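Critique : Gokum, le logiciel qui suit le conseil municipal à votre place (ou presque)

Je vais commencer par un aveu : j'assiste aux séances de notre conseil municipal depuis bien des années, toujours au fond à gauche, près du radiateur, avec un cahier à spirale et deux stylos de couleur. Le bleu pour ce qui est voté, le rouge pour ce qui est promis. Autant dire que je ne suis pas le client idéal d'une application censée remplacer tout cela ! Mais une voisine m'en parlait à chaque fois que je la croisais au marché, alors en juillet j'ai fini par prendre un abonnement à Gokum, et je l'ai gardé assez longtemps pour vous en dire un peu plus que « c'est joli ».

Le principe est simple. Vous indiquez votre commune, l'application récupère les ordres du jour, les délibérations et les procès-verbaux mis en ligne par la mairie, puis elle les range par thème : voirie, écoles, urbanisme, finances, vie associative. Chaque élu a sa fiche, avec ses votes, ses absences et les pouvoirs qu'il a donnés. On peut suivre un dossier comme on suit un feuilleton, avec une petite alerte quand il revient en séance. 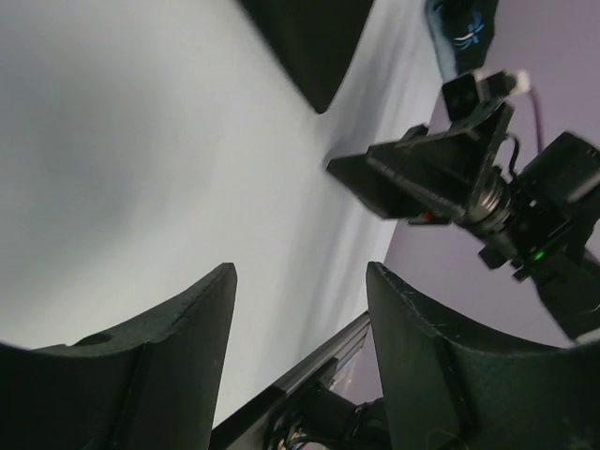 Ce qui m'a plu

La recherche, d'abord. J'avais gardé en travers de la gorge une histoire de parking derrière la salle des fêtes, repoussée de séance en séance, et je n'arrivais plus à savoir qui avait demandé le premier report. J'ai tapé « parking », j'ai trié par ancienneté, et la réponse était là, avec la page du procès-verbal. Dans mes cahiers, il m'aurait fallu une soirée entière (et une bonne lampe).

Ensuite, le ton. Gokum ne commente pas, ne note pas les élus, ne distribue ni bons points ni bonnets d'âne. J'avais essayé auparavant Tian, qui attribue à chaque conseiller un « score d'engagement » sur 150, et je trouve le procédé franchement injuste : un conseiller qui travaille beaucoup en commission et parle peu en séance s'y retrouve tout en bas, quand un bavard de profession caracole en tête. Je connais les deux espèces, et je sais laquelle m'a fait réparer mon trottoir.

J'ai beaucoup aimé aussi le comparateur de budgets, qui met deux exercices côte à côte, ligne par ligne, avec les libellés comptables traduits en français courant. Les « charges à caractère général » deviennent enfin quelque chose qu'on peut expliquer à table un dimanche - et croyez-moi, j'ai essayé.

Ce qui m'a moins plu

L'application dépend entièrement de ce que publie la mairie, et quand les documents sont des photocopies scannées de travers, le résultat s'en ressent. Sur une délibération consacrée aux tarifs de la cantine, les montants étaient mélangés d'une colonne à l'autre. J'ai signalé l'erreur par le formulaire, on m'a répondu très poliment, et la correction est arrivée 21 jours plus tard. C'est long quand le sujet passe au vote entre-temps.

Les alertes, elles, sont trop nombreuses.
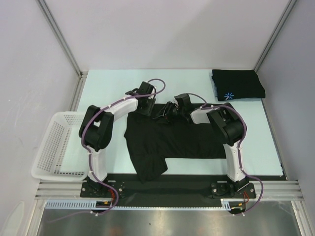

Par défaut, j'en recevais pour chaque décision du maire, y compris les concessions au cimetière et les conventions de prêt de barnums, et il m'a fallu fouiller dans trois menus pour calmer tout ce petit monde. Une fois le réglage fait, c'est supportable : un message avant la séance, un autre après, et on n'y pense plus. Mais j'imagine très bien des gens moins patients que moi désinstaller le tout au bout d'une semaine.

Dernier regret, l'intercommunalité est à peine couverte. Or c'est là que se décident l'eau, les déchets et les bus, donc une bonne part de ce qui fâche les gens. Vornuvham, l'éditeur, annonce un module à ce sujet, sans préciser quand. J'attends de voir.

Et le prix ?

L'abonnement individuel coûte 25 euros par an. Il existe une version gratuite, limitée à deux dossiers suivis, qui suffira largement à celui qui s'intéresse à la piscine et à rien d'autre. Pour une association de quartier, regardez plutôt du côté de Rollthorpe, plus austère et plus cher, mais qui permet d'annoter les documents à plusieurs, chose que Gokum ne sait pas faire.

Pour ma part, j'ai renouvelé. Je continue d'aller aux séances, parce qu'un procès-verbal ne vous dira jamais qu'un adjoint a levé les yeux au ciel pendant toute la présentation du plan vélo, et je garde mon stylo rouge pour les promesses. Le bleu, en revanche, ne me sert plus beaucoup.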